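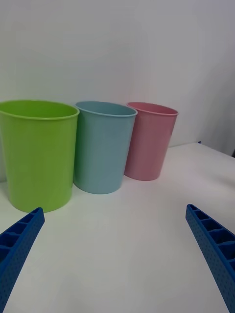

Cups on the table, with the lime-green one at left.

Nurnport Youth Basketball League, coaches' meeting
Saturday, June 3, 2023
2 min read

Notes by me, Jonas Wieser. Sibusiso Swanepoel ran the meeting and we had 11 coaches, so enough to vote.

Last meeting's minutes passed with one fix (I'd written that Flesar beat Grabner in the final, and it was the other way, sorry Grabner!).

Summer schedule. We went back and forth on this for ages. Flesar wanted the late tip-offs moved up so the younger kids get home at a decent hour, and Bonix didn't, as half their parents work until six. We voted to keep the late games for the older division only. I'll send the new schedule to every coach.

Money. We have $626 in the account. Sibusiso asked for $200 of it to go to new nets and a scoreboard repair, and that passed with no one against. 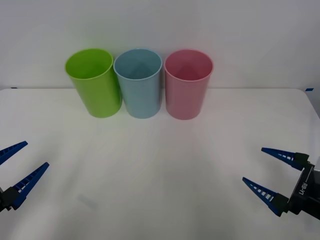 Signups stand at 57 kids, and I'm pretty happy with that for June. We talked about the two-gym problem again, and Bonix offered their place for the overflow. Drinks on game days will stay simple: plastic tumblers like those three lined up near the back of the table, and a big water jug from whichever team is home. Grabner asked if we could do sports drinks. Not this summer.

Refs. Still short for the opening weekend. If you know a high school player who wants to learn, have them call Sibusiso.

We wrapped up before lunch. Next meeting is after the first round of games, same room.

Last updated by J. Wieser

Recent items
Spring final: Grabner 57, Flesar 11 points back
Summer signup form
How to become a youth ref
Directions to the Bonix gym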